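Chapter 6
Closing the Wound: Thread, Tissue and Patience

My first teacher, Amos Okafor, liked to say that anybody can learn a stitch in an afternoon and then spend 34 years learning where to put it. I thought he was exaggerating (he often was, bless him), but I have come around to his way of thinking, and this chapter is written in that spirit. We will go slowly. If you have come straight from the knot drills on page 233, keep your practice thread handy, and do get up and stretch before you begin. 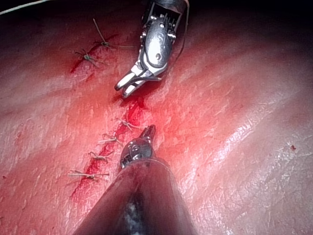
Tissue has a way of telling you when you are pulling too hard. It puckers, it blanches, and the edges you wanted to meet begin to roll under. So we begin with the edges themselves, and with how lightly they can be held while you take up your thread, which is a good deal more lightly than most beginners suppose!

An interrupted closure is made of separate stitches, each one tied and trimmed before the next is placed. It takes longer than a running stitch, and your hands will grumble, but if one knot slips the others go on holding, and you can take out a single stitch without disturbing its neighbors.

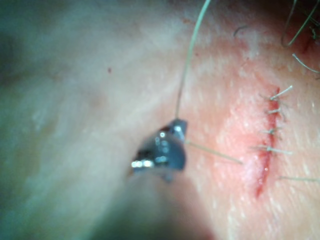
6.1 Managing the Long End

Most of the trouble I see in the June class comes from loose thread wandering wherever it likes. Otis Lindqvist, who shared my bench in those early days, used to rest between throws just to see where his had gone, and I still recommend the habit. Know which end is which before you make your loop.

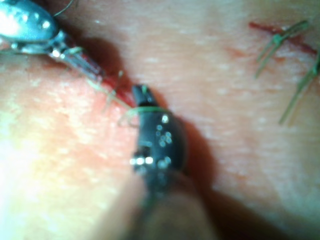
Figure 6.3 Green suture looped around the black jaw, with the silver instrument opposite.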